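Shared kitchen at Skultside is nearly back in order

2021-03-03 — posted by Ornella Serra

Good news for anyone who has been living on sandwiches since the start of February: the upstairs kitchen is very nearly sorted! I popped in to see how the tidy was getting on and ended up staying far longer than I meant to (there was a drawer that needed going through, and I can't leave a drawer alone).

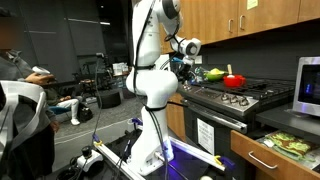
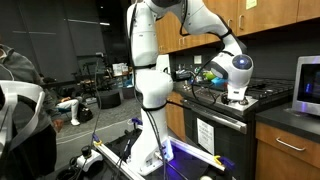
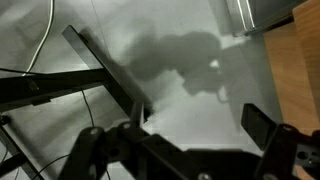
The kitchen at Skultside: the stove with its red pot and the open drawer, the stove again with its oven door, and the grey floor.

The stove is the bit I was most pleased with. We've kept the gas one, with the heavy cast-iron grates and the row of silver knobs, after Rodrigo Cuesta at Nieto gave it a service and told us it had years left in it. The bill came to £208, a good deal less than a new one, and the money left over is going on shelves. There's a notice taped to the oven door, so do please stop and read it before you start roasting anything.

The small stuff is taking longer. Cups, bowls and all the odd little coloured bits that collect around a cooker have been coming out of the cupboards for days, and they're landing on and behind the hob while we work out where they ought to live. I'm rather fond of the red pot and the yellow-green bowl, and I'd be sorry to see either of them go to the back of a cupboard. Covadonga Barrios wants the things we use every day kept near the stove and everything else up in the wooden cabinets, and I think she's right. If you've got strong feelings about it, tell her before the labels go on!

The drawer under the counter next to the microwave is now for oven cloths and mitts only. No takeaway menus, no batteries, no string. I took out 151 loose bits and pieces from the drawers altogether (yes, I counted, we'd had a bet on it) and Osvaldo Godoy, who guessed 800, owes me a coffee.

The floor had a proper scrub as well, and it's a nice plain grey that shows every crumb, so we'll all have to get better with the broom. It lives behind the door.

Still to do: the two shelves from Duvlow, which are late, and a new bin. If you left a pan here over the winter and want it back, Braulio Gallegos has a box of them in the office downstairs. Anything still in it at the end of the month goes to the Grurnis jumble sale — lids included, whether or not they fit anything.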